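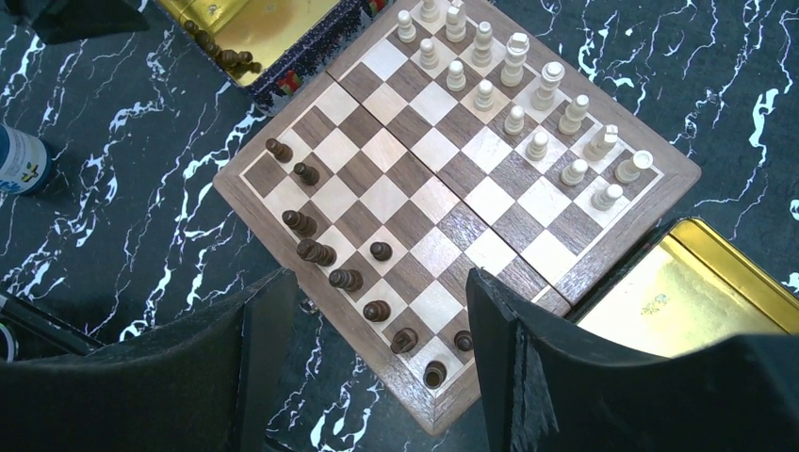 *White all present on its side of the board. Brown is less punctual, with a few still in the tin.*

# Chess, minus the chess

Our project at Pitell has spent most of April on one job, moving chess pieces between a folding board and a biscuit-sized tin. We record each go, and the recordings feed Dridetti, the model that is meant to pick up the knack. It has 2783 examples so far and still treats a bishop as a personal insult.

Todor Ivanov drives most of the sessions. The rules fit on a sticky note: one piece per grasp, no sweeping, and a fumble stays in the set as long as it ends in a recovery. Eulalia Farías does the labelling, and has thrown out 14 of Todor's finest for "showing off". He has appealed.

Pawns went quickly. Round heads are kind to fingers. Anything lying on its side against a rim takes far longer, so naturally that is what we need more of. The target is another 300 before the board gets swapped for something with fewer knights. 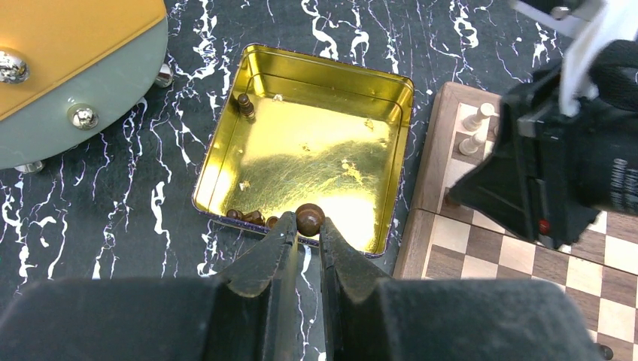 *Fingers closed on a round brown head, just over the near rim of the tin. One pawn stands; three small pieces are lying down on the job.*

Next gallery: draughts. Eulalia has asked for flat things that stack.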